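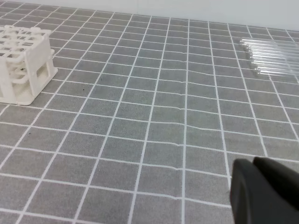
Figure 1. Gridded work mat with the empty tube rack at the left.

Bench Layout and Mat Flatness in a Shared Teaching Laboratory
Temitope Amadi and Rasmus Žukauskas
Second-year project, Biltis module
April 2018

1. Purpose

The project dealt with the surface of one bench and the position of one item on it, a plastic test tube rack. Groups using the Skakgate teaching laboratory share benches, and each group tends to leave the rack where it last needed it. The next group then moves it before starting. We wanted to find out whether a printed grid on the bench would be enough to bring the rack back to the same place, and whether the mat carrying the grid would stay flat enough to be used for this.

2. Materials

The mat is grey with a fine speckle and is printed with thin white lines forming square cells. It was supplied rolled by Pleltex. The rack is white moulded plastic with two tiers of rounded openings and open sides. Its base is a thin rectangular footing. The open sides were of some use in the work, as the grid lines can be followed through the rack and the footing can be lined up from either side.

No tubes were used in the placing trials. A loaded rack is heavier and would press the mat down at the footing, and we wished to keep the two questions separate.

3. Method

The mat was unrolled on the bench towards the wall and left overnight under two boards. The boards were removed before the first trial. A home position was chosen to the left of the working area, with one long edge of the footing on a grid line. The position was written on a card as a row and column, counted from the near right corner of the mat.

Each person taking part was given the card, removed the rack from the mat, and put it back. The distance from the near corner of the footing to the correct grid crossing was measured with a steel rule. There were 81 placings. One was struck out when the bench was knocked during measurement, leaving 80 for the results.

Flatness was checked by laying a straight edge along the grid lines and noting where light passed under it. This was done before the trials and again after them.

4. Results

Of the 80 placings, all but 9 were within 2 mm of the crossing. The 9 larger errors fell into two kinds. Most were a full cell out, which points to a miscount on the card and not to careless placing. The rest were small turns of the rack, where one corner was correct and the far end of the footing had drifted off the line.

The mat did not lie perfectly flat. A faint ripple is present near the middle, and the white lines waver slightly where they cross it (Figure 1). The straight edge showed the same ripple before and after the trials. Turning the mat over for a day made little difference. We did not try heat, as the Lapiņa handbook for the room forbids it on bench coverings.

5. Discussion

The ripple had no measurable effect on the placings, but the home position was well clear of it. A rack set on the ripple itself might rock, and for this reason we would keep the middle of the mat for paper, rules and other flat items until the surface has settled.

Counting cells was the weak part of the method. The far rows look narrow from a seated position and are easily confused. Printed numbers along the near edge and one side would remove most of the full-cell errors. Marking the corners of the footing on the mat would be quicker still – although it would tie the mat to this model of rack, and the laboratory holds others.

6. Further work

The trials should be repeated in May with a loaded rack and with edge numbers added. A second mat, stored flat, would show whether the ripple comes from rolling or from the bench top underneath. Amadi will keep the measurement sheets and Žukauskas the position cards.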